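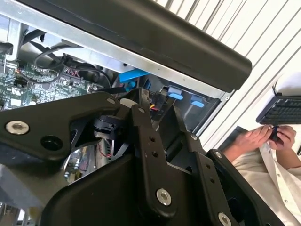 Workshop news first, then the boring stuff. The arm build at the Umonbridge shared workshop has hit the stage where we stop making it wave and start asking it to be useful, and the useful thing we picked is old desktop towers. Taking them apart, I mean. Drives out, memory out, cables unplugged, case to the metal pile. We picked towers because the shelf by the back door is full of them and because some kind person at the factory made a lot of the parts you're meant to grab a bright color. Blue release levers on the drive cage, blue tabs and latches up under the lid, all against gray metal and black cable. Rocío has the wrist camera looking for exactly that blue and it's a much easier problem than "find the drive."

Where we're at, 19/09/2023, typed fast before I have to go pick up my kid:

**Gripper.** Third version. The first one was printed and flexed like a cheap spatula. Second one was stiff but too fat, couldn't get past the edge of a case without scraping. This one is flat black plates and linkages, bolts all the way through with hex heads so you can get at them with one key. Ilse Dewulf drew it in May and it sat in a drawer untill the plates got cut. Row of holes down the middle bar is her idea, you can move a stop up or down and change how far it closes. Weight is fine. Play in the joints is fine so far – ask me again after a month.

**Camera.** On the wrist, close in. Pro: it sees what the jaws see. Con: the gripper eats a big chunk of the bottom of every picture, and we have to mask that part out or the software gets excited about its own bolts. Rocío Alcaraz did the mask over a weekend. If anyone moves the camera even a hair the mask has to be redone, so please don't "just straighten it." Yes this has happened. Twice.

**Arm.** Same one as spring, joints rebuilt. Elbow motor was running hot, swapped it, the new one came from Navickas and took 15 days. The base is now bolted through the bench and not clamped. Should have done that from day one, clamp slipped a little every time the arm swung out and we spent two evenings blaming the code.

**What works.** Moving over an open case and stopping in the right place. Finding blue. Closing on a lever without crushing it, most of the time. Of the last 50 tries on the practice cage (that's the bare cage on the bench, no computer round it) 23 ended with the lever properly flipped. Not great! But in the spring it was zero, so.

**What doesn't.**

- Cables. Thin wires are awful. Red and yellow bundles run right across where the jaws want to go and the camera has no real clue how deep they are. Right now a person tucks them aside before a run. We'd like to quit doing that by Christmas.
- Shiny rails. The cut edge of the sheet metal throws light back and the picture blows out. Closing the blinds helps some. Ilse wants to try a ring light with a bit of baking paper over it, I'm for anything that costs nothing.
- Connectors with a clip. You have to press and pull at the same time. Two fingers can't. Might need a little thumb on the side, drawing wanted, see below.
- Screws. Not even trying. Human with a screwdriver opens the case first, that's the deal for now.

**Money.** We've spent 385 out of the build fund since the last newsletter. Most of that is the elbow motor and the plate cutting, the rest is bolts, bushings and a replacement for the cable I ran over with the chair. There's enough left for the light and one more round of jaw pads. Not enough for a second camera, so stop asking, Rocío.

**Jaw pads.** Reminder since I got three emails. The plain metal edge is OK on levers but slides on anything smooth. We tried bicycle tube, heat shrink, and the dots you stick under chair legs. Bicycle tube wins by a lot. Glue it, let it sit overnight, don't rush it. If you have a dead inner tube bring it in, the wider the better. Road tubes are too skinny to lie flat.

**The code.** It's on the shop drive in the folder called Zovelness. Don't ask about the name, it was late. There's a readme, it's about half true. Start script is the one with "new" in the name and NOT the one with "final." If the arm does something wierd hit the red button first and write it down second. The notebook is on a string for a reason.

**Rules at the bench**, short version, the long one is taped to the wall:

- Tower is unplugged from the wall before it goes anywhere near the arm, cord off, and it stays off.
- Nobody touches a power supply. It comes out whole and goes in the gray bin whole.
- Hands out of the case when the arm is live. If you need to move a wire, stop the arm, move the wire, hands out, start again.
- Long sleeves rolled up, hair tied, lanyards off.
- Pulled drives go in the drive box and get wiped or drilled. No taking them home, sorry.

**Help wanted.** Somebody who can draw a side thumb, any CAD program, we'll convert. Somebody patient for labeling pictures, it's dull but there's cake. And more towers – Tesden has promised us a pallet from their office clear-out but I don't have a pickup date yet and we need a van. If you've got a van or know a van, write to me. Full-size cases only please, the slim ones open a different way and we'd have to teach it all over.

Build night is still Thursday, doors at seven. First-timers sit with Ilse for the safety bit, takes maybe ten minutes. Rocío will have the practice cage set up so you can drive the arm by hand with the game controller, which is more fun than it has any right to be. Bring a hex key set if you own one, ours is down to the sizes we never need.

Storage cubby fees and the key swap are in the next item.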